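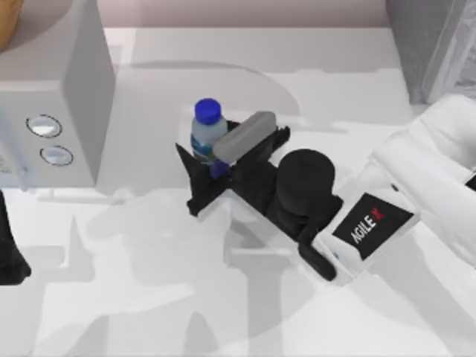 Bottle, blue cap, gripper. Simulation week at the Skudbridge robotics club.

1/ Our semester project is teaching an arm to pick up a water bottle. I have been picking up water bottles since preschool and never once got a grade for it.

2/ We get 200 tries in sim before they let us near the real arm. So far we've used 91. My partner calls this "pacing."

3/ Changed one number in the grip code last night. Went from 16 good grabs in a row to zero. Changed it back. Still zero. Love this for us.

4/ Demo is in February. If you have snacks, the lab is open till 9 pm.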